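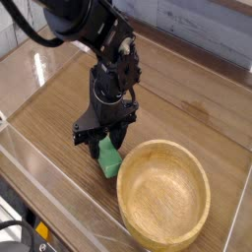 Lecture 3 - Grasp state in the Halis controller

A planner must know what the gripper holds before it computes the next path. In Halis, the held object is attached to the last link, and the collision check then includes it. Take the green block in the fingers, with its lower end so near the rim of the bowl: if we check only the fingers, a sideways move looks free, but the block would hit the wood. So lift first, then move over.

Exercise: set the safety margin to 12 mm, then to 3 mm, and compare the two paths. Bring your plots on 2023-07-20.

18 shares - 3 comments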